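Robot arms take on restocking and returns at Ravside support office

Ravside has moved part of its office restocking and returns handling to a mobile robot with a gripper arm, the company said on Tuesday, June 17, 2025. The unit works between desks and drawer cabinets, moving cans, fruit and packaged snacks one item at a time.

Development began in March with integrator Prollar. The task list covers 70 item types, graded by rigidity and surface finish. Cans are gripped across the body. Soft packaging is handled at reduced closing force and remains the slowest category. 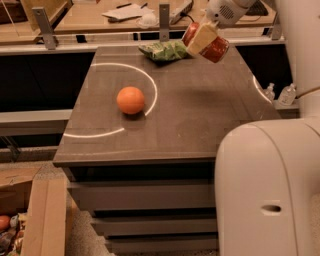 The arm holding a red can over a cabinet top, with a green package and an orange ball on the surface.

Jarmo Karppinen, operations manager at Ravside, said the change affects 10 facilities staff. No positions have been cut. Each employee now spends part of the shift on exception handling: clearing stopped tasks, relabelling stock and checking the robot's log against inventory.

"The job has moved from carrying to supervising, and that needs different training," Karppinen said. The course runs over two half-days and covers safe approach distances, manual release of the gripper and fault codes.
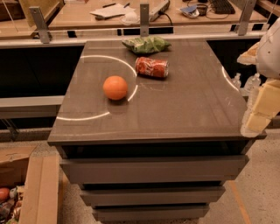 Red can, orange and green snack bag on the cabinet top, with the gripper at right.

Staff representative Elsa Juntunen said employees had asked for a written limit on how many stopped tasks one person can be assigned per shift. The limit is still under negotiation. She also wants the new duties recognised in the pay classification.

Ravside will review the arrangement after 100 working days.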